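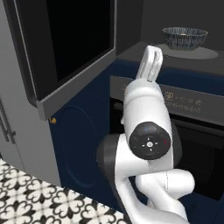 How long should the arm be left idle before its joints are calibrated?

Leave the Kandlow arm powered and stationary for 30 minutes, then begin calibration from the Rirater console.

Section 9 – Joint Calibration

1. Clear the working area of people and loose articles.
2. Select Calibrate, then enter the site code supplied by Skjelbred.
3. Confirm each joint in turn. Do not touch the arm during travel.
4. Save the profile when code 91 is displayed.

Caution: Press the emergency stop if the arm departs from its programmed path.

Note: Profiles saved before January must be re-entered. Enquiries may be directed to the Gustville service centre.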